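Table Tips I Brought Home From a Robot Open Day

Jun 11, 2026

My neighbor Tia Lightfoot had a spare ticket to the open day at Drastcombe, the outfit across the river that teaches robots to do kitchen chores, and I said yes before she had finished asking. I expected flashing lights and a lot of talk I wouldn't follow. What I came home with was a page and a half of notes on how to run my own kitchen table (and a free pencil!).

The morning starts with coffee and a short welcome from Bronwyn Hinds, who looks after visitors. She told us the team goes through the same small jobs over and over, 825 of them in a good week: picking up a cup, moving a bottle, putting a cup back. If you do anything that many times you get very picky about your setup, and that's the part I wrote down.

Clear the surface first, then bring things back. Before each round they take everything off the table and put out only what the job calls for. I always did it the other way, shoving the mail and the fruit bowl to one end and chopping in whatever space was left over. I've been clearing the whole counter before I cook for two weeks now and I'm faster, even counting the clearing. The mail lives in a shoebox.

Give every tall thing a home at the back. Macario Cervantes, who ran our session, said most spills in their rooms come from elbows and sleeves. So my olive oil and vinegar have moved back against the tiles, and the short stuff gets the front. I used to keep the oil right by the stove knob and I couldn't tell you how many times I've mopped it up. Go check where yours is.

Turn the handles before you start. Mugs, saucepans, the measuring jug, all of it. Decide which hand is picking up and point the handle that way. My late mother-in-law did this and I thought she was fussy. Sorry, Jean.

Move slower for the last couple of inches. I got to try the hand-held grippers myself, and oh my, you learn this one quickly. You swoop in feeling like a surgeon and then the cup skates off. Macario had me stop just short, line up and then close. I do it now with the good glasses when I unload the dishwasher, and with eggs.

Ribbed rubber is your friend. I came home and put a strip of ribbed shelf liner under my cutting board, and a square of it in the drawer for stubborn jar lids. It cuts with ordinary scissors. Wash it in warm water with a drop of dish soap and lay it flat to dry. Mine went through the dryer once and came out looking like bacon.

Use a light-colored work surface if you have the choice. Isla Ormsby, who was in our group and paints furniture for a living, pointed out how easy it was to find everything on a plain white top. My kitchen table is dark walnut stain and I lose peppercorns on it constantly. I bought a white oilcloth remnant and it has done the trick for pastry and for sewing on buttons.

From the brick-walled room, where we spent most of the morning:
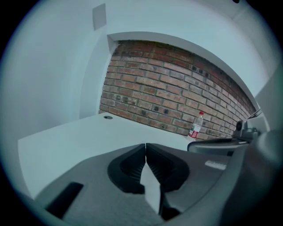
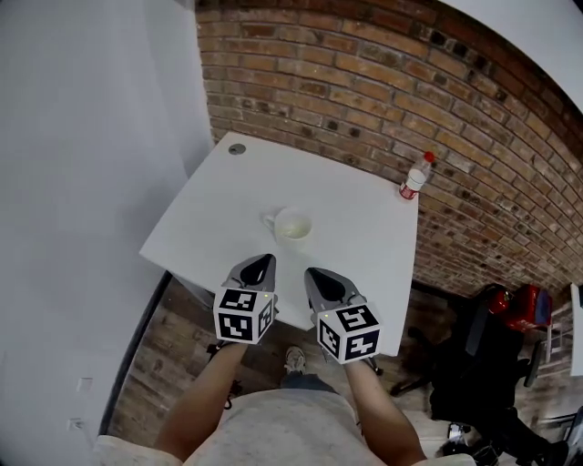 My own worst habit is leaving drinks where I'm working. I'll have tea by the sink, a water glass next to the bread board and a second tea that I forgot I made. After the open day I picked a drinks corner and stuck to it, in the same sort of spot as that bottle with the red cap, right up near the bricks and well away from the front edge of the table. Mine is the corner by the toaster. It took my husband a few days to catch on, but even he puts his coffee there now, and the recipe cards have stayed clean.

If you'd like to go yourself, Drastcombe has another open day in August. Groups are kept to 6, so put your name down early, and wear short sleeves or something you can push up. Parking is on the street and the coffee is strong. Tia and I are both going back, and I'm taking a list of questions about drawers.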